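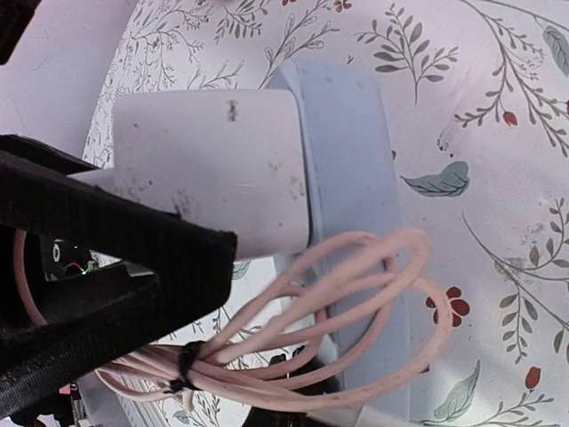
Zastomberg Tabletop Recordings is a set of short manipulation recordings made with a single gripper built in a shared workshop and operated on an ordinary household table. The recordings were gathered to support the tuning of a low-cost wrist controller, and they are released so that other home builders may compare their own results. Objects were chosen from what members already owned. Cables form the largest group, and most were recorded bundled, as with the pale pink cable gathered by a black strap and lying in loops across a light blue base. Printed cloth was kept under the objects for the whole of the table series, and its leaves and red flowers should be expected in the background.

Version and status

Release 2, dated 2020-07-17. This release replaces the January release in full. Files from the two releases should not be mixed, as the numbering of episodes was changed.

Maintainers

Shabnam Hashmi (hardware, calibration, release files)
Urs Gisler (recording protocol, labels, correspondence)

The work was carried out at the Farkberg shared workshop. The workshop provided bench space and tools but has no responsibility for the contents of this release.

Contents

The release holds 809 episodes. Each episode consists of a wrist camera video, a log of finger position and motor current, and a plain text label file. There are 2,224 labelled grasp attempts in total, and an episode may contain more than one attempt. A separate folder named "bench" holds 336 of the episodes, recorded on a bare workbench before the table series began. The remainder are in the folder named "table".

Hardware

The gripper is the Clament, a two-finger design printed and assembled by the maintainers. The body is matte black. The controller board sits inside the gripper body and carries a green status LED, which is visible in many of the videos. Builders who intend to use colour thresholds should mask that region first. A mask file is supplied for each camera position.

The wrist camera was remounted once during the table series. Episodes recorded after the change are marked "mount_b" in their label files. The two mounts differ in angle and the calibration values are not interchangeable. Both sets are in the calibration folder.

Finger position is given in millimetres of opening. Motor current is given in milliamps and is unfiltered. The logs were written at 20 samples per second. Video and log share a common clock, but the first second of each episode should be discarded, as the log starts before the camera has settled its exposure.

Recording protocol

The operator placed the objects by hand, stepped away from the table and started the episode from the keyboard. Arm motion was commanded with a handheld controller. No autonomous policy was running during any episode in this release. An attempt was labelled as a success if the object cleared the surface and remained held until the operator gave the release command. Attempts in which a strap or a single loop caught on a finger were labelled "snag", whether or not the object was lifted.

Labels were entered by the operator at the time of recording and reviewed later by the other maintainer. Where the two disagreed, both labels were kept and the field "agreed" was set to 0.

Known limitations

Lighting in the table series is even and fairly bright, and results may not carry over to dim rooms. The cloth shows smudges in places, and these shift between sessions. Pale objects on the white parts of the cloth are difficult to segment, particularly small plastic housings and light-coloured cables. The gripper covers a large part of the view in close approaches, and the point of contact is frequently hidden.

Finger wear was not measured. The pads were replaced when the operator judged that they had begun to slip, and the replacement dates were not recorded for the bench folder.

Reading the files

A loader written by Hashmi is included under the name Paracha. It requires Python 3 and no other packages for the logs and labels. Video decoding is left to the user. The loader will stop with an error if a label file refers to a missing log, and this behaviour is intentional.

Terms of use

The recordings, labels and calibration files may be copied, modified and redistributed for any purpose, provided that the maintainers are credited and changes are noted. The gripper drawings are not part of this release and are licensed separately.

Corrections

Errors in labels should be reported to Urs Gisler with the folder name, the episode number and the time of the attempt within the video. Accepted corrections are listed in the file CHANGES and will be applied at the next release.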